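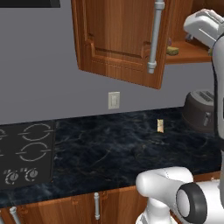 New reset rules for kitchen tasks

Starting 13 April 2023, every kitchen task in the simulation suite at Bruvia follows one set of rules for how an episode begins, how it ends and what gets written down. The rules apply to teams submitting results to the shared board and to anyone using the suite for internal testing. Runs recorded under the old notes stay on the board, but they will be marked as such and won't be ranked against new ones.

The change grew out of a comparison last August between the Dellerier and Ackroyd groups. Both had reported results on the same pick-and-place task, and the scores were far apart. Most of the gap came from bookkeeping. One group started each episode with the cabinet doors closed, the other left them wherever the previous episode had put them. An open upper door changes what the head camera can see and where the arm can safely travel, so these were two different tasks under one name.

What the rules say

Door and drawer positions are part of the start state. If a task begins with a door open, the opening angle goes in the task file. "Open" or "partly open" by itself will be sent back.

Fixtures that a task doesn't use still count. A cooktop, a toaster or a wall switch has to be listed with its state, including knob settings where there are knobs. Contact with any of them is logged, even when the task succeeds.

Small items on shelves and counters are placed from the seed. Don't move them by hand to make a reach easier. If an item starts in a spot the arm can't get to, report the seed and leave the episode in the count.

The arm should not pass under or behind an open door unless the task calls for it. Simulated doors are forgiving and will swing away from a bump that would stop a real arm or crack a hinge. Any door contact above the limit in the task file now ends the episode as a failure.

A success has to hold for 3 seconds after the gripper lets go. An item that tips over or slides off the shelf in that time is not placed.

Each reported score needs at least 400 episodes across 36 kitchen layouts. Teams may run more, but they have to report all of them. Picking the best batch has been a problem, and the upload tool now checks for gaps in the seed list.

Transfer to hardware

Groups moving a policy from simulation to a physical robot should also fill in the handover sheet. It asks for joint speed limits, the stop behavior used in training, and any surface the robot touched more often than expected. Dorothy Entwistle, who edited the final text, asks that people fill this in before the first hardware session – several sheets from the trial period were plainly written from memory.

Kosolero has already converted its older task files and is sharing the script it used. The script handles doors and drawers well but skips knob settings, which still have to be entered by hand.

Questions about a rejected upload should include the task file and the seed list. Replies go out within 48 hours. The full text of the rules is in the documentation folder, under "Kitchen, start and end states."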